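Two Arms and a Clothes Rack: Notes for Week 2 of the Home Build Course 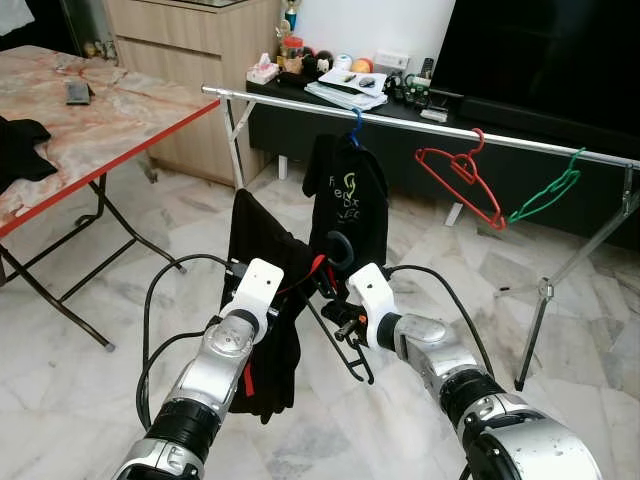 Posted by the Wastetti workshop notes page | 6/4/25 | Handouts, Home Builds

Okay, so last week was all frames and bolts, and this week we get to the fun part, where the arms have to do a chore. I picked hanging up laundry for this unit and I'd pick it again. A hard plastic box is the same shape every time you go to grab it. A shirt is a different shape every time you breathe near it!

Bring your printout of the joint table from January. If you've lost it, copy somebody else's before we start, I'm not reading it out again.

Two hands, two jobs

My grippers don't match. The left one is the rectangular white one and the right one is the rounder, curved one, and I've stopped trying to make them twins. In my notes the Starkura routine gives each arm its own part: the right holds the hanger, the left looks after the cloth. Write your own routine out on paper that way first, one column per arm, with a line drawn across wherever one arm has to wait for the other. Most of the crashes I've had at home were a missing line.

Things to put in your columns:
Which arm has the hanger, and at what point it lets go
Where the cloth is supposed to be while that happens
How high the hook needs to be before you move toward the bar
What each arm does if the other one stops

That last one gets skipped every year. Please don't skip it.

Black on black

I used a black garment on a black hanger, and it's a rotten combination for any vision code that leans on colour. Start with something brighter if you want an easy first evening. There's a blue hanger on my rack with a black t-shirt on it, plus an empty red one and an empty green one, and those are much kinder to you. Once your detector is happy with the bright ones, go to black and watch it fall over (mine did, for most of a weekend).

The red and green hangers hang nearly touching, with the green one on a tilt. Leave yours messy like that too. If your code only works on hangers that are evenly spaced and dead level, it won't cope with a real rack.

Cables

Give every cable enough loop to get through the full wrist turn, then run the turn slowly with your hand near the stop button. Mine loop up in wide arcs over the arms and I still check them before each session. Tape is fine for a test. Tape is not fine for the term.

Logging

I save every attempt, good or bad. At the moment my Isten folder has 2,898 attempts in it and I'm aiming for 4,000 before I change anything on the left gripper. You don't need anywhere near that. For this unit, 62 will do, and write one plain line beside each: what the arms were meant to do, what they did. "Failed" by itself doesn't count as a line.

For the shop session

We'll set up in the Marín room with the folding tables along one side and the racks out in the middle, so you can get around the back of them. Bring one garment you don't mind getting snagged, and at least one hanger in a colour you think will be hard. Marble-look tile throws light back up at the camera something awful, so if your floor at home is shiny like mine, try a few runs with the blinds down as well and keep those logs in a separate folder.

Reading for next time is the chapter on grip force, up to the worked problem with the towel. Do the problem too.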